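3.2 What people ate, and where they said they ate it

I should say up front that I came to this study wanting to write about lunch. Lunch was in the title of the first proposal, and lunch is what Saulius Ots and I talked about for most of February, when we were still deciding which offices would let us hang around. Then we started reading the diaries and it was obvious that lunch was the least interesting thing in them. People know what they had for lunch. They can tell you the bread. Ask them about the four hours after it and the whole thing goes soft and foggy, and that fog is what the rest of this section is about.

A quick reminder of the setup (the full version is in Section 2). We had 53 diary keepers spread over two workplaces, the Kurketti building and the smaller Anholm office across the river. Everybody got a paper booklet and was asked to write down anything they ate or drank between arriving and leaving, with a time, a place and a line of free comment. The comment line was Vaida Lapiņa's idea and I argued against it, I thought it would be left blank. It was not left blank! Some people wrote more in the comment line than in the rest of the booklet put together, and one person used it to carry on a long complaint about the elevator that I still think about.

The first thing we noticed was a gap between the desk and the shared shelf. Both offices have a spot where snacks sit out for anyone, and both offices have people who keep their own supply in a drawer. Food from the drawer got written down carefully. Food from the shared spot mostly did not, or it turned up late, squeezed in sideways next to an entry for something else. When Tharun Palaniappan did the follow-up interviews he asked about this pretty directly, and the answers were lovely and not very helpful. "I didn't have it, I just took one going past" is my favorite. Another person told him that a thing eaten while walking was part of the walk.

You could call this forgetting, and a lot of the food diary literature does. I don't think forgetting covers it. The same people who left out a packet of crackers at three in the afternoon remembered, to the minute, a phone call they took while eating it. What seems to go missing is the sense that an event took place at all. There was no sitting down, no paying, no plate, and so in their heads there was no meal-like thing to report.
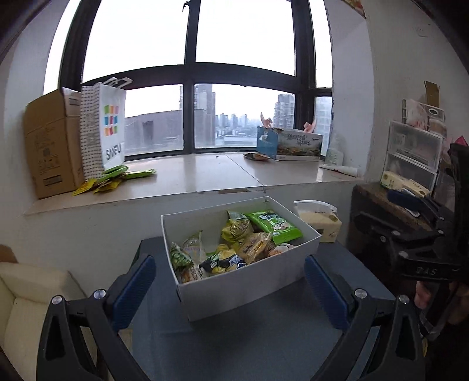
Figure 2. Packaged snacks in a white open-topped box.

Packaging matters here more than I expected. Anything with its own wrapper gives you a little ceremony, you have to tear it open and then you have to get rid of the wrapper, and we figured this would help people remember. In the interviews it went the other way about as often. A wrapped snack can be picked up now and eaten later, and our diary keepers had real trouble with which of those moments to write down. Was it the moment at the shelf or the moment at the desk? What if it went into a coat pocket and came home on the tram? One booklet from Anholm has the same granola bar crossed out and re-entered in a new place, with a note saying "still have it."

We ended up treating pickup and eating as separate things in the coding, and I'd recommend that to anyone who tries this again. It was Dzintra Lapiņa who pushed for it (she and Vaida are cousins, and they disagreed about nearly everything else in the codebook). It made the coding slower and a good deal more boring, but it also cleared up a bunch of entries that had looked like plain mistakes. Someone who wrote "chips, kitchen" and then "chips, meeting" an hour later was often talking about one bag.

Then there is the matter of company. I'll be careful, as our diary form never asked who was nearby, and everything I can say comes out of the comment lines and the interviews. Still, the pattern is hard to miss once you've read a stack of booklets in a row. Snacks taken alone were described by what they were. Snacks taken with somebody around were described by the conversation, and the food got a word or two at the end if it was lucky. A person at Kurketti wrote five full lines about a colleague's move to a new apartment and finished with "(nuts)."

Aigars Adomaitis has pointed out, fairly, that all of this could be a side effect of the booklets. Give people a comment line and they'll comment. He would like to see it done with a bare checklist and nothing else, and I'd like to see that too, although I'd miss the elevator. What I can say is that the interview stories lined up with the booklets even for the keepers who wrote very little, and the interviews were done by someone who hadn't read the booklets first.

I also want to mention the portion question because reviewers of the early draft got stuck on it. We didn't weigh anything. We didn't check the shelves, and we have no record of how much food was put out or how quickly it went. If someone wrote "a handful" we coded a handful and moved on. That means nothing in this section can be turned into calories, please don't try, and it also means we can't say how big the unreported part is. We know it exists since people told Tharun about it when he asked. Its size is somebody else's project.

One last oddity, which I'm leaving here because it doesn't fit anywhere else. Drinks behaved completely differently. Coffee was reported almost obsessively, refills included, with opinions on the strength of it and who had made the pot. Tea was close behind. Water hardly showed up at all, although people at both offices walked around with bottles all day long. Saulius thinks coffee works like a clock for people and they were using it to place everything else in the day. I half agree with him. The coffee entries do tend to be the ones with the most exact times, and quite a few of the late, squeezed-in snack entries are pinned to one, as in "cookie, before second coffee." We take up the drinks separately in Section 3.3.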